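Clasance: A Receipt Tracker for Medical Expense Claims
Final Project Report, Information Systems Capstone
Team: Marwa Saber, Adel Younis, Sanaa Sqalli
Supervisor: Loubna Zaki
Submitted 9/5/23

1. Background

Some medical costs can be deducted on a personal income tax return if the taxpayer keeps proof of each one. Proof usually means a receipt with a date, an amount, and the name of the person or business that was paid. Prescriptions, dental work, glasses, hearing aid batteries, and travel to a clinic may all be involved, depending on where the person lives and what the total comes to.

The trouble is in the record keeping. Thermal paper fades. Pharmacy receipts mix prescription items with shampoo and snacks. A refund from an insurance plan may arrive months after the bill, and only the part that was not refunded should be counted. Clasance is a small web application that helps one household keep these records during the year and print a list at tax time. It does not file anything and does not give tax advice.

2. Requirements

We began with interviews. Marwa spoke with people who had claimed medical costs at least once, and Adel spoke with Anas Abdel Hamid, who prepares returns at a small office called Andlow. He let us see the blank worksheet he gives to clients. Most of our field names come from that worksheet.

The requirements we agreed on were:

Enter a receipt by hand or from a photo
Split one receipt into items that count and items that do not
Record a refund against the item it belongs to
Assign each item to a family member
Print a yearly list sorted by person, then by date
Export the same list as a spreadsheet

We left out mileage in the first version. It came back in March after testers kept typing trips into the notes field.

3. Design

The database has five tables: person, receipt, item, refund, and category. The first design had no item table and stored a single amount for each receipt. This failed as soon as we entered a real pharmacy receipt, so we rebuilt it in the second week. A refund is linked to an item and never to a receipt. This makes data entry slower, but the totals come out right when an insurance plan covers the dental filling and leaves out the X-ray.

Categories are stored as data, so the household can rename them. We ship the program with 10 categories. Sanaa wanted fewer and Adel wanted more. The list in the current build is the one from the Andlow worksheet with two entries merged.

Text recognition is done by an open library that we wrapped in a module named Brusto. Brusto looks for a date, a total, and lines that end in an amount. It fills in the form, and the user has to confirm every field before the receipt is saved. The page layout and the print style sheet are in a second module, Yao.

4. Testing

We collected 148 receipts from team members and relatives, with names and card numbers covered. Together they held 1,431 printed lines. Each receipt was typed in by hand by one member and checked by another, and the result was compared with what Brusto read.

Totals were read correctly more often than dates. Dates gave trouble in two ways. Some shops print the day before the month, and some print a return deadline close to the date of sale. We added a rule that rejects any date in the future, which removed most of the return deadlines. The order of day and month is now a setting.

Faded receipts were poor in every test. We tried raising the contrast before reading and it helped with gray print but made creases look like characters. The step is off by default.

For user testing we gave five people a folder of receipts and asked them to enter all of them and print the list. Every tester finished. Two of them did not find the refund button, which was under a menu labeled "More." It is now next to the amount.

5. Problems and Changes

Our limit for an uploaded photo was too low for newer phones. We now shrink the photo in the browser before it is sent.
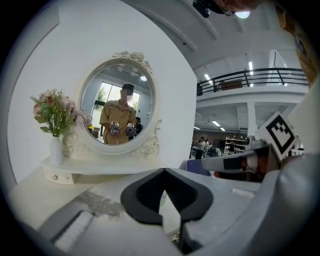

Figure 1. Oval mirror with carved roses on a cream-colored dressing table.

The mileage table was added late and has fewer tests than the rest. It stores the date, the starting place, the destination, the distance, and the item the trip belongs to. The rate per mile is typed in by the user, as it can change from year to year.

We also spent more time than planned on the printed list. Long business names pushed the amount column off the page in one browser. Yao now wraps any name over 80 characters and repeats the column headings on each page.

6. Work Division

Marwa Saber: interviews, user testing, report sections 1, 2, and 4
Adel Younis: database, Brusto, mileage
Sanaa Sqalli: Yao, export, printed list, report sections 3 and 5

7. Remaining Work

There is no shared login. If two adults in a household both enter receipts, they have to use the same account. Backups are manual and consist of downloading one file. Receipts in languages other than English can be entered by hand, but Brusto has not been tested on them.

The source code, the test sheet, and the installation notes were handed in with this report. The receipt photos were deleted after testing, as agreed with the people who lent them.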